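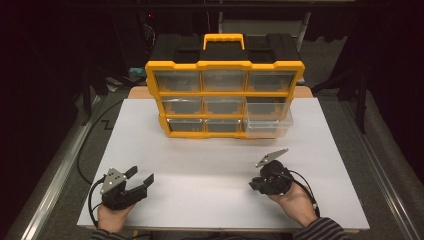
The small parts organizer has outlasted most of the furniture it gets put on. People buy one for a first apartment, load it with picture hooks and spare fuses, and carry it through four moves without emptying it. Nine drawers is a common size for the tabletop kind, in three rows of three, with a handle on top.

It also tends to fill up badly. A drawer starts as wood screws, takes in a few wall anchors, then a key, then a dead battery. After a year or so every drawer holds the same mix and the clear fronts don't help much.

A hardware store in Rarnmont called Nowakowski has run a free Sunday morning class on the subject for 2 years. It covers one organizer per person and lasts until lunch. The class begins with everything tipped out onto a tray. Most trays hold more than their owners expect. One woman's came to 588 pieces, and 100 of those were identical brass cup hooks from a job she had given up on.

The method is simple. Sort by what the thing does first and by size second. Screws get the bottom row - they are the heaviest, and a case with all its weight up top will tip when two drawers are open. Picture hooks, felt pads and other light items go in the top row. The middle row is for whatever gets used every week.

Drawers should be filled to two thirds. Any higher and the contents catch on the frame above, and the drawer sticks or comes out in a rush. Anything that won't fit at that level goes in a jar on a shelf, with a note in the drawer saying where the jar is.

The class is split on labels. Some people print them. Others tape one sample of the contents to the front, which works well for screws and poorly for washers. The store sells a removable label under the Jastano name that peels off without leaving glue behind, though masking tape does nearly as well.

Leave one drawer empty. The store suggests the bottom right, where a right-handed person reaches most easily. Loose parts go there during the week and get sorted once a month, with the drawer pulled all the way out and set on the table.

Classes start at 9 a.m. and fill up by spring. Bring the organizer full.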